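# Aula 6 – Tecidos, fibras e lavagem (apontamentos p/ a turma de quinta)

Versão corrida, completo depois se houver tempo. Quem faltou: ler isto + cap. 3 da sebenta.
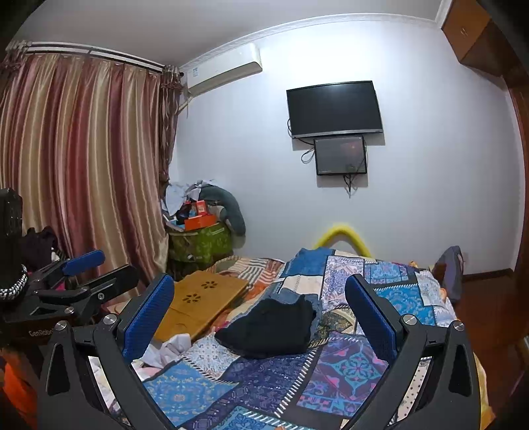 Continuando onde ficámos. Fibra ≠ fio ≠ tecido. Muita gente ainda mistura no teste. Fibra é a matéria; fio é a fibra torcida (ou filamento contínuo); tecido é a estrutura. "Cetim" não é fibra nenhuma, é um ligamento. Pode ser de seda, poliéster, acetato. Idem veludo.

## 1. Famílias de fibras

**Naturais vegetais** (celulose)
- algodão – fibra curta, absorve bem, amarrota, aguenta calor
- linho – mais rígido, seca depressa, vinca muito
- cânhamo, juta: só de passagem, não sai no teste

**Naturais animais** (proteína)
- lã – escamas na superfície, daí o feltrar. Voltamos a isto.
- seda – filamento contínuo, perde resistência quando molhada

**Artificiais** (celulose regenerada): viscose, modal, liocel, cupro. O acetato é celulose modificada, fica à parte – atenção, dissolve em acetona, nunca tirar verniz das unhas com a blusa vestida.

**Sintéticas**: poliéster, poliamida, acrílico, elastano.

Artificial e sintético não são sinónimos em português técnico. Na conversa toda a gente troca, no teste desconto.

## 2. Teste da chama

Só no laboratório, com pinça metálica, taça de água ao lado, cabelo apanhado. Amostra pequena, uns fios chegam.

| Fibra | Ao arder | Cheiro | Resíduo |
|---|---|---|---|
| Algodão, linho | chama rápida, continua em brasa | papel queimado | cinza leve, cinzenta |
| Viscose | parecido com algodão | papel | pouca cinza |
| Lã | arde devagar, tende a apagar sozinha | cabelo queimado | carvão que se esmaga |
| Seda | como a lã | cabelo queimado | preto, quebradiço |
| Poliéster | encolhe, derrete, pinga | adocicado, químico | conta dura |
| Acrílico | arde depressa, derrete | acre | conta preta irregular |

Misturas baralham tudo. Algodão/poliéster dá cinza E conta dura. Se o resultado não bate certo com nada da tabela, é quase sempre mistura ou acabamento. Escrevam isso no relatório em vez de inventar uma fibra.

## 3. Ligamentos

Três base:

1. **Tafetá** – um por cima, um por baixo. O mais simples. Popelina, cambraia, chiffon.
2. **Sarja** – diagonal visível. Ganga, gabardina.
3. **Cetim** – flutuações longas, brilho, prende-se em tudo.

Malha é outra coisa: laçadas, não há teia nem trama no sentido da tecelagem. Jersey enrola nas orelhas, tanto faz passar a ferro, volta a enrolar.

Ganga, repetir: teia tingida, trama crua (no caso clássico). Por isso o avesso é mais claro. E por isso desbota como desbota, o índigo fica à superfície do fio, o miolo continua claro.

## 4. Tinto escuro e preto

Perguntaram muito isto na aula passada, fica por escrito.

O preto perde cor por duas vias. Uma é o corante sair mesmo (sangrar na água). A outra é abrasão: a fibra parte à superfície, levanta pêlo, e esse pêlo reflecte a luz de outra maneira. O tecido *parece* ruço sem ter perdido assim tanto corante. No algodão é sobretudo a segunda.

Consequências práticas
- virar do avesso
- tambor nem atafulhado nem quase vazio
- água fria ou 30
- centrifugação moderada
- secar à sombra, o sol dá cabo do resto

Vinagre "para fixar a cor": nos corantes reactivos já fixados não faz nada. Nos ácidos (lã, seda, poliamida) há alguma lógica química, mas o banho de vinagre em casa não substitui a fixação a quente. Sal idem, serve no tingimento, não depois.

## 5. Detergentes

Componentes principais: tensioactivos, sequestrantes do calcário, enzimas, branqueador (só em pó ou em pastilha, em geral), branqueador óptico.

Enzimas – decorar:
- protease → proteínas (sangue, ovo, suor)
- amilase → amido
- lipase → gorduras
- celulase → tira o pêlo do algodão, "reaviva" cor

Protease em lã e seda NÃO. São proteína. Uma vez não se nota, ao fim de várias lavagens a fibra fica fraca e baça. Daí haver detergente próprio para lãs, não é só conversa comercial.

Branqueador óptico não branqueia: absorve UV e devolve azul. Em cru ou bege dá um tom esquisito, evitar.

**Dose.** Mais detergente não lava mais. Espuma a mais amortece a queda da roupa e o enxaguamento não chega para tirar tudo. Toalhas ásperas = quase sempre resíduo + água dura. Amaciador em toalhas piora a absorção (deposita uma película).

## 6. Caso: o lote Brumden

Do dossiê da Sabina Kadlec, que copiei quase todo para o quadro. Malha de lã, 90% lã e o resto poliamida. A loja devolveu 35 camisolas encolhidas. O cliente jurava programa de lã, a fábrica (Zelenák) jurava tratamento anti-feltragem em todo o lote.

O que se fez no laboratório:
- medir as devolvidas em três pontos: peito, comprimento, manga
- lavar 13 camisolas novas do mesmo lote, programa de lã, detergente neutro
- medir outra vez depois de secar na horizontal

Resultado: as novas variaram pouco em largura, e no comprimento dentro da tolerância. As devolvidas estavam feltradas a sério, com o ponto fechado, não se via a laçada. Conclusão da Sabina: relaxamento normal nas novas; feltragem por agitação + choque térmico nas outras. O tratamento existia mas era irregular, via-se ao microscópio que havia escamas intactas em parte das fibras.

Culpa repartida, portanto. Fiquem com a distinção, que é o que interessa:

- **encolhimento por relaxamento** – o tecido foi esticado na produção e volta ao sítio. Acontece nas primeiras lavagens e pára. Em parte recupera-se, molhando e esticando.
- **encolhimento por feltragem** – escamas engatam umas nas outras. Só lã e afins. Progressivo, sem volta atrás.

A receita do condicionador de cabelo para "desfeltrar" a camisola: lubrifica, deixa esticar um bocado o que ainda não engatou. Não desfaz feltro.

## 7. Etiquetas

Ordem dos símbolos: lavar, branquear, secar, passar, limpeza profissional. A tina com um traço por baixo = acção suave, dois traços = muito suave. Número dentro da tina é temperatura *máxima*, não a recomendada.

Ferro:
- um ponto – acrílico, poliamida, acetato
- dois pontos – lã, seda, poliéster
- três – algodão, linho

Círculo com P: percloroetileno e outros solventes. F: hidrocarbonetos. W: limpeza profissional a água. Já me puseram no teste "W de woolmark", por favor.

Triângulo vazio, qualquer branqueador. Triângulo com duas riscas, só à base de oxigénio. Riscado com cruz, nenhum.

## 8. Nódoas (resumo do resumo)

Regra geral: de fora para dentro, sem esfregar, testar primeiro na bainha.

- sangue – água FRIA. Quente coagula a proteína e fixa.
- gordura – detergente da loiça directo, deixar actuar, só depois água
- vinho, café, chá – taninos. Oxigénio activo se a etiqueta deixar. Sabão em barra não, pode fixar.
- ferrugem – ácido oxálico ou cítrico. Lixívia NUNCA, agrava.
- desodorizente em preto – sais de alumínio + suor, ácido cítrico fraco e enxaguar bem
- cera – raspar, papel absorvente e ferro morno

Lixívia (hipoclorito) com vinagre ou com amoníaco: liberta gases tóxicos. Isto sai sempre no teste e é para saber fora do teste tambem.

## Para a próxima

- trazer as amostras coladas em cartolina, 50 mm de lado, composição e ligamento escritos por trás
- ficha Pemov preenchida até à tabela 2 (a 3 fazemos na aula)
- quem está no grupo do Skulatent entrega o relatório de solidez à fricção, seco e molhado, com a escala de cinzentos

Dúvida que ficou em aberto: porque é que o elastano morre primeiro nas costuras? Pista – cloro, calor do secador, e onde é que o fio está mais esticado quando se veste a peça. Tragam meia página à mão, pode ser com esquema.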